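From: Samer Rawashdeh
To: Brullthorpe Readers list
Date: 9 March 2022
Subject: Re: Reluctant readers, and the Irnumholm book

Zorica Ionescu wrote:

> Does anyone else have a child who stopped reading at
> secondary school? Mine got through a book a week until
> she was eleven. She is thirteen now and I don't think
> she has finished anything since the summer, apart from
> the class novel, and she complained all through that.
> I have tried leaving things on her bed. I have tried
> the film first. Should I just leave her alone?
>
> Also, is the February choice still The Salt Road to
> Irnumholm or did we change it? I have the library copy
> and it is due back.
>
> Zorica

Zorica,

The second question first. We did not change it. We put the meeting back a week so that people could finish, and it is 392 pages, so that seemed fair. If you can't renew your copy I can pass mine on. I finished on Sunday.

On your daughter, I would mostly leave her alone, but I would keep books in the house where she can trip over them. My son did the same thing at the same age. He read football results and the backs of packets for two years. I bought him prize winners and he thanked me politely and put them on the shelf, where they still are.

What got him going again was the Istavier series, which a cousin left behind after a weekend with us. I don't think they are very good. The dragons all talk like solicitors and there is a map at the front that doesn't match the story. He read the first in 2 days and then wanted to know when we could get the next one. There are 20 of them. The library had most, and the rest came second-hand from the Afolabi shop by the station, which is cheap and will look things out for you if you ring before lunch.

I kept my opinion of them to myself, with some effort. After the sixth or seventh he picked up one of my thrillers without asking, and now he reads a bit of everything, though never anything I suggest. My sister thinks audiobooks would have done it sooner. She may be right. He wouldn't wear the headphones.

One thing I would stop is leaving books on the bed. Mine took that as homework. The bathroom windowsill worked better, and the back seat of the car.

As for Irnumholm, without spoiling it for anyone still going - I nearly gave up at the long chapter in the customs house. It picks up on page 121, when the sister's letter arrives, and from there I didn't want to put it down. I am less sure of the ending and would like to hear what others made of the ferryman.

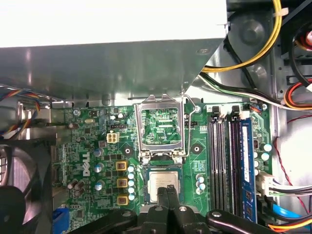 If you do want the first Istavier for her, I can bring it to the meeting along with my Irnumholm. The cover has come off but all the pages are there.

Samer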